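Darnell Alcantara
April 8, 2023

Okay, very happy thread about block sorting, because the new training method works better than I dared hope!

1/ The setup: an arm with one plain cylindrical finger. No grasping at all, it can only push. You type something like "move the green star next to the yellow block" and it has to work out the rest.

2/ The old Dakora policy learned from whole demos, start to finish. We had 400 of them and it still got lost whenever a block slid a little off course.

3/ So Filip suggested chopping the demos into short pieces and having people write a fresh instruction for each piece after the fact. Same recordings, way more language. I loved this idea right away (it took me 2 weeks to get it running, but still).

4/ Result: out of 400 test instructions, the old policy finished 179. The relabeled one finished 7 more on its first night of training — and it was still climbing when I went to bed!

5/ What I like best is the recovery. It overshoots, swings back to the other side and nudges again. I never wrote a line of code for that.

6/ Next up is longer instructions, with sorting by color first. Writeup should be out in August. Board and blocks:

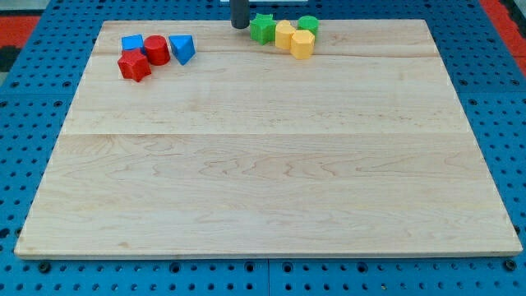
Brernen: Did the people writing the new instructions see the original ones first? I'd worry they'd just copy the wording.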